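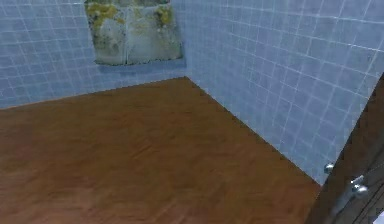 Perguntas frequentes: remodelar a casa de banho sem acreditar em tudo

Pesquisar neste site Procurar Limpar

Quinta-feira, 7 de setembro de 2023
Por Deisy Salazar

É verdade que se pode pintar por cima do azulejo?

Pode-se. Se dura, é outra conversa. As latas prometem «acabamento cerâmico» e mostram sempre a parede no dia em que foi pintada. Gostava de ver a mesma parede ao fim de dois invernos, com duches diários. Em paredes afastadas da água, com desengorduramento a sério e primário, aceito a ideia. Dentro do duche, não a recomendo a ninguém.

As juntas «antifungos» funcionam?

Atrasam o problema. O bolor aparece onde há humidade parada, e uma casa de banho sem extração vai tê-lo com qualquer argamassa. Antes de pagar a versão mais cara, veja se o ventilador puxa: encoste uma folha de papel à grelha. Se a folha cair, já sabe onde gastar o dinheiro.

Azulejo pequeno ou grande?

O argumento de que o formato grande «aumenta» a divisão repete-se muito e prova-se pouco. O que muda de certeza é a quantidade de junta para limpar e a exigência com a parede, que tem de estar bem mais direita para as peças grandes. Azul-claro com junta branca continua a ser uma combinação decente, digam os catálogos o que disserem.

Recebi um orçamento de 400 euros e outro de 462. Qual escolho?

Com essa diferença, o preço não decide nada. Peça aos dois que escrevam se está incluída a remoção do entulho, quem fornece a cola e o que acontece se a parede por baixo estiver má. O Tiburcio Robles, um leitor, aceitou o mais barato e pagou mais 110 euros de «preparação de suporte», palavra que não constava em lado nenhum.

Posso pendurar quadros na casa de banho?

Pode, mas um vidro à frente não veda nada, e o papel ondula na mesma. Ponha reproduções, nunca originais. Furar azulejo exige broca própria e nada de percussão -- o resto do mito sobre fita-cola em cruz ajuda a broca a não escorregar e pouco mais.

A porta tem de abrir para dentro?

É costume, e o costume nem sempre serve. Uma folha que abre para dentro rouba área útil e, se alguém cair atrás dela, complica o socorro. Duas folhas ocupam menos espaço cada uma, mas pedem o dobro das dobradiças e da paciência a afinar.

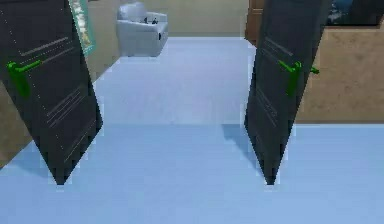 Portas cinzento-escuras abertas; puxador de alavanca verde na folha da esquerda.

Uma porta com 76 cm chega?

Para muita gente, sim. Mas meça o vão livre com a porta aberta, que é sempre menor do que a folha. Quem prevê usar andarilho ou cadeira de rodas deve tirar as medidas do equipamento antes de encomendar.

E os kits «remodele num fim de semana»?

O da Resard traz espátula, cola e um folheto muito otimista. A Hina Hayat experimentou-o em maio e acabou na quarta-feira seguinte -- ficou bem, diga-se. Conte com os tempos de secagem que vêm na embalagem da cola, e desconfie dos que vêm na capa do folheto.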